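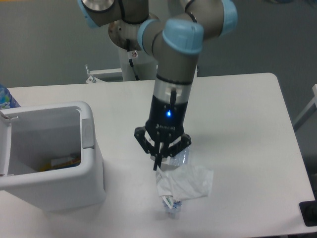
Bottle with its plastic wrapper still around it, next to the open bin.

Bottles, wrappers and bins: your questions
Last updated 30 September 2022

Most of what gets passed around about sorting plastic at home is half right at best. I've tried to keep the answers to things I've checked or done myself at the Griston flats, and to say so when I don't know.

Does the wrapper have to come off the bottle?
Yes, if it's a loose bag or a crinkly film. Rigid bottles and soft plastic go to different places, and a bottle with a bag bunched around its middle is likely to be treated as rubbish. Pull it off before you let go of the bottle.

What about the printed label?
I'm less convinced this matters. A glued paper label can stay on. A full plastic sleeve should come off if it tears easily, but I wouldn't stand at the sink for ten minutes with a butter knife. We put out 54 bottles in March with the paper labels on and none were left behind. I can't tell you what happened to them after that.

I've been told "it all gets sorted at the other end". Does it?
Some of it does. People say this with great confidence and I've yet to meet one who has been to the other end. The Gallegos depot, which takes ours, asks for soft plastic to be kept out, so I'd go with what they ask.

Lid on or off?
Depends on your council. Ours wants lids on and the bottle squashed a bit. The next one over wants them off. Check the sticker on your kerbside bin or ring up.

Do I need to wash everything?
No. Tip it out, give it a quick rinse if it held milk or juice, and leave it at that. Running hot water over a water bottle is silly.

Can I put recycling in a bin liner?
Please don't. Tied bags are the main reason our loads get knocked back. Tip the bottles in loose and reuse the bag if it's clean.

Is a flip-top bin better than a pedal bin?
For sorting, slightly. A small white one with a hinged lid will sit on a table or bench, and the lid stays open while you've got both hands busy with wrappers. For food scraps I'd want something that shuts tighter. The Atotow pedal bin I bought lasted 21 weeks before the hinge went, so make of that what you will.

Are "compostable" wrappers any good?
I'm doubtful. The Pleltska ones say compostable on the front and, in much smaller print, that they need a commercial facility. I put one in my own heap last winter and could still read the print in spring. General rubbish, unless your green bin service names them as accepted.

Is one household worth the bother?
Fair question. Griston residents sorted 2610 bottles last year and the depot turned away 393 of them, mostly for having bags or food mixed in. I won't claim it changed the world. It did mean fewer overflowing bins on our side of the car park.

Who do I ask if mine isn't covered?
Leave a note for Perla Sandoval in the box by the mailroom, and put your flat number on it if you want a reply.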